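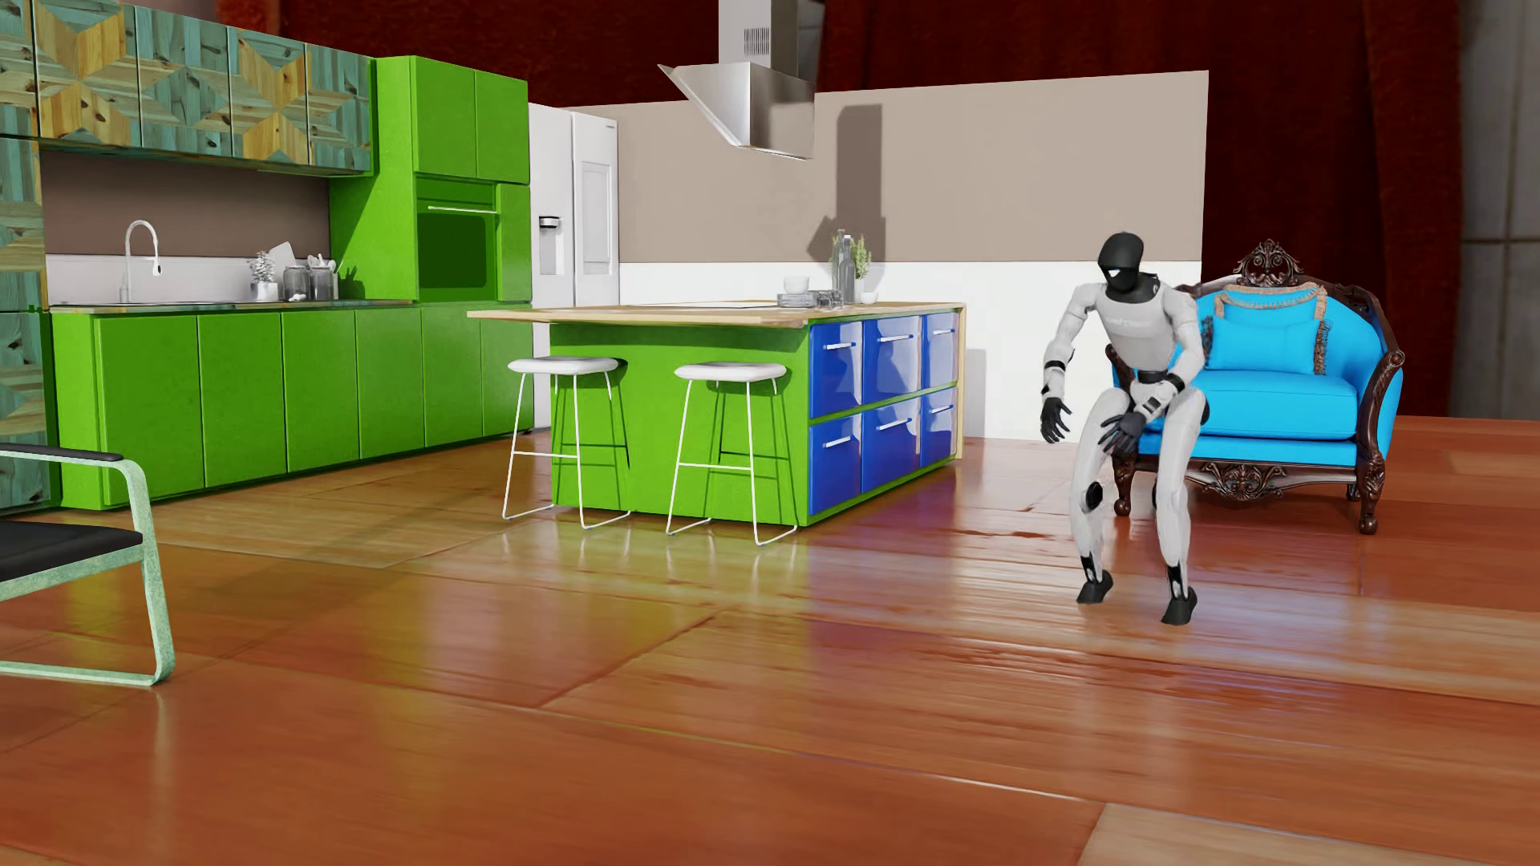

Selina Zürcher starts at 6:30 with a coffee and a list of kitchens. Until last November she spent her mornings on the floor at Halham, a company that cleans and resets furnished rental apartments between guests. She carried linen, wiped counters and put the plates back where the next guest would look for them. Now she works upstairs, at a desk with two screens, and the kitchens on her list exist only in software.

Halham is training humanoid robots to take over part of the reset work. Before a robot is let into an apartment, it practices in simulation, in rooms that a small team builds and rearranges. Cabinets change color and finish. Bar stools move closer to the island. An armchair goes where a hallway used to be. The program the company uses is called Fortin, and a single task may be run 500 times in it overnight.

Zürcher's job is to go through the runs the software has flagged and say what went wrong. She had no technical background when she applied. The training took 25 days.

"They needed people who had done the work," she says. "An engineer will tell you the robot reached the counter. I look at where it's standing and I can tell you it's going to back into the chair."

Her notes go to Seraina Hollenstein, who runs the simulation group. Hollenstein came from a warehouse equipment maker, Nirard, and says homes are harder. A warehouse aisle stays where it is. Guests push furniture around, leave glasses near the edge of the counter and pull stools out at odd angles.

The company employs 80 people in cleaning and setup. It has told them there will be no layoffs through the end of the pilot, and it has not said what comes after. Two of the cleaners have moved upstairs so far. Several others asked and were told there were no more desks.

Pay was the other question. Reviewers get the same hourly rate as shift leads, a step up for Zürcher, but the early-morning bonus is gone. She says it comes out slightly ahead. Her knees are better. Her eyes are worse, and she has started taking a walk at ten.

On the floor, opinions are mixed. Some cleaners would gladly hand over the trash runs and the dishes. Others point out that those are the easy parts of a shift – the minutes when you catch your breath – and that a day made up only of bathrooms and beds is a harder day. Hollenstein says she has heard that complaint and that the schedules are being looked at.

The first supervised trial is set for a building on Hasetti Street, on a Wednesday, with a cleaner in the room the whole time. Zürcher has asked to be that person.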